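Notebook, July, a bit after 3 in the afternoon

Okay, so the paper problem. I started the big sort this morning because I couldn't find the Pirngate calibration sheets for the third time this month, and I'd had it. Everything on paper now goes into one of two piles, Beris or Pirngate, and anything that fits neither goes in the box under my desk until I can face it (soon! I mean it).

The rule I'm trying out is a folder per job, label filled in before anything goes inside. Job name on the top line, month on the second, shelf number on the third. I know we all love to write the label last and then never do it. Please don't. I found 62 loose pages yesterday and most of them have no name on them at all.
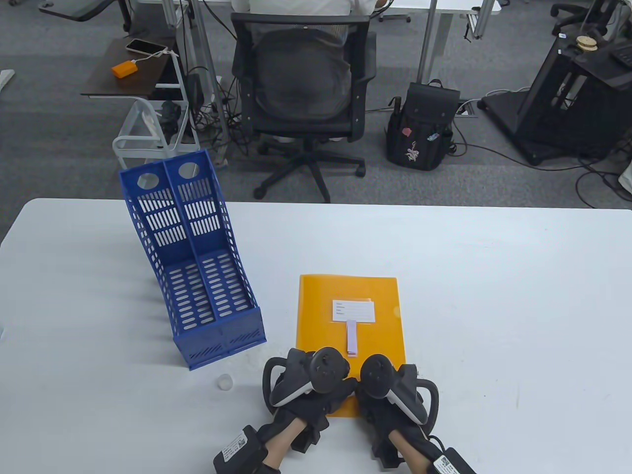 Photo: Charpentier workshop, paper sorting

The orange-yellow folder is the one I want for Beris. The label sits near the upper middle, so if you stand it upright in the blue holder you'll have to pull it up a bit to read it. Annoying, but I can live with it. The holder has two compartments, which is just right for two live jobs, and the finger holes near the top make it easy to drag off a shelf. I'm putting Beris in the left one and Pirngate in the right one. If you swap them I will swap them back.

Still to do: find out whether the Nolto printouts need keeping. There are about 3000 sheets in the cupboard and I'd bet most of them are saved on the drive anyway. I got as far as page 597 of the first stack before lunch and gave up, my eyes were crossing.

Also need more of those folders, in a second color if we can get it. Blue would vanish against the holder, so maybe green? Will ask when I order tape.

Leaving the sorted piles on the end shelf overnight. Don't move them, please!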